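Chapter 6
Counting what people say they do

Last updated: November
Reading time: 9 minutes
Print this page | E-mail this page

Ask people how often they do the washing-up and you will get a number. It may even be a sensible number. The trouble begins when somebody writes it in a column, adds it to 2,739 others and announces that the average household spends so many minutes a day at the sink. By then it looks like a measurement. It started life as a guess made on the phone by a person who wanted to get back to dinner.

This chapter is about household time-use surveys and why you should be slow to believe them. They are used to set policy, to sell appliances and to settle arguments about who does more at home. Some are very good. A fair few would not survive an afternoon with a patient reader.
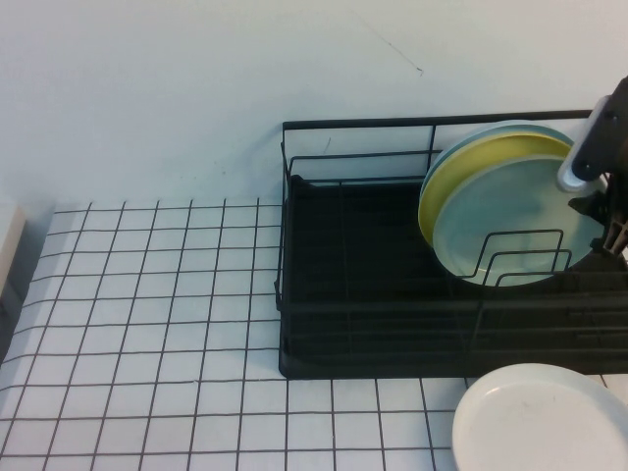
Take the Urketti study, which you will meet again in Chapter 9. Its authors, Abla Issa and Loukia Stefanou, asked adults in the town of Gurkden to recall their chores over the past week. A week has 168 hours. When the answers for sleep, paid work, travel, chores and leisure were added together, 80 of the 400 people who took part had accounted for more hours than that. The first report dealt with this by scaling everyone's answers down until they fitted. Readers were told so in a footnote, in small type, after the tables.

Scaling is not dishonest, but it assumes that people exaggerate everything by the same amount, and there is little reason to think they do. Paid work has a roster behind it. Wiping the bench does not. If chores were overstated and work was not, the scaled figures are wrong in both directions – too high for one, too low for the other – and no amount of extra decimal places will repair them.

The usual answer is the diary. Each person is given a day, say Tuesday, and fills in what they did in short blocks of time. Diaries do better than recall on most tests, and we will recommend them with reservations. 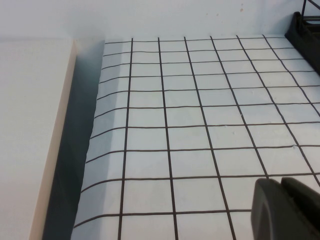

The first reservation is that many diaries are filled in all at once, in the evening, which makes them recall surveys with nicer stationery. The second is overlap. A parent who is cooking, minding a toddler and listening to the radio has to pick a main activity, and the one picked is often the one that sounds most like an answer. The third is who bothers to return the thing. In the Sutherland trial, organised by the research firm Uvance, the busiest households were the hardest to recruit and the first to drop out. A survey of busyness that loses the busy has a problem that weighting can hide but rarely cures.

Section 6.1 looks at recall questions and how their wording shifts the answers. Section 6.2 turns to diaries. Before you start, write down how many hours you spent on housework last week, and keep the figure somewhere you can find it. You will need it for the exercise in 6.3.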